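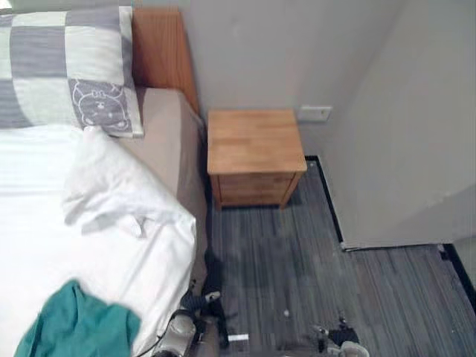 Both hands over the carpet at the bedside, teal cloth on the duvet.

Wednesday, September 11, 2019

Gripper comparison, bedroom setup. The Fuchs hands against what we remember of the Pirnbridge ones we ran in May. I say "remember" on purpose. The May log has 77 cloth picks in it and no note of which finger pads were fitted, so any claim that the new hands are better on fabric rests on somebody's impression. Mine included.

Berklow's sheet says 98 percent on textiles. Doesn't say which textiles, how they were laid out, or what counts as a pick. If lifting one corner an inch counts, I believe it. I don't think it should count. My rule for now: cloth clear of the surface, held for 8 seconds, no second grab.

Wrist view is the part I trust most. You can at least see the pads and what the fabric is doing between them.
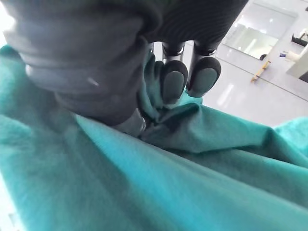
The trouble is that bunched cloth flatters any gripper. Push down into a pile of folds, close, and something will end up between the pads. A flat cloth is the real test and I want it in the plan before we write a word to Cidbridge about buying more of these. Same cloth, same spot, flat and crumpled, alternating. Otherwise we're comparing piles.

Also not sold on the wrist camera position. Dark material close to the lens eats most of the picture, and then whatever the controller says about grasp quality is a guess with a number on it. Logged 576 as the score threshold because that was the default. No idea what the units are. Asked, no answer yet.

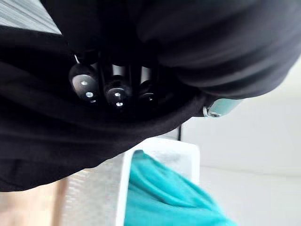

Before the next batch: write the pad type on the log sheet, every run. Save the wrist video for failures too. The May set only kept the good ones, which makes it close to useless for this.

Container drops scored separately from picks. Letting go cleanly is its own problem and I don't want it buried in one average.

Open: threshold units, flat cloth runs, whether we can get one Pirnbridge hand back for a week.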